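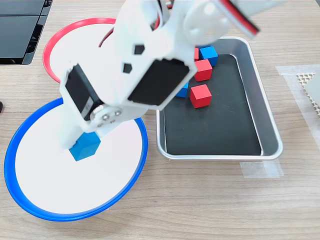
**Umier adds color-rimmed plates and small serving trays to its tableware line**

30th April – Umier, the tableware maker, has added a set of color-rimmed plates and a shallow stainless-steel tray to its everyday range. Both go on sale through Symonenko stores and the Umier order desk.

The plates are round with pale centers and come with a red rim or a blue rim. The color stays on the rim, so the flat part of the plate is left plain for food. Red and blue plates are sold singly and can be mixed in one order at the same price.

The tray is rectangular, with a raised, rolled rim and sides that slope in to a flat floor. It is sold with a dark mat cut to fit the inside.
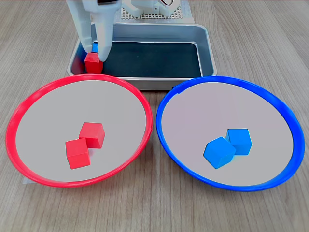 The mat lifts out for washing. It can be ordered again without the tray, and customers who own the older Lolel tray can use the same mat, as the inside measurements have not changed.

"People asked us for plates they could tell apart at the table," said Marichka Yurchenko, product manager at Umier. "One family uses red for the kids and blue for the adults. A daycare uses them for sorting games with blocks, a plate for each color. We kept the middle plain because that is what both of them wanted."

Before the launch, Umier lent plates and trays to 232 households and asked them to use both for everyday meals and play. It got 196 replies. Most of the comments were on the rim, which was made thicker after the first batch, and on the mat, which some users wanted in a lighter shade. A lighter mat is being looked at but has no release date.

The plates and trays are packed at the Trudow warehouse, where returns are also handled. Symonenko will carry the line in 93 stores, with the plates and the tray on the same shelf. Stores that stocked the earlier plain plates will go on selling them until they run out – there are no plans to make more.

Care leaflets are included with each order. Samples for press and for schools can be requested from the Umier order desk, to the attention of Marichka Yurchenko.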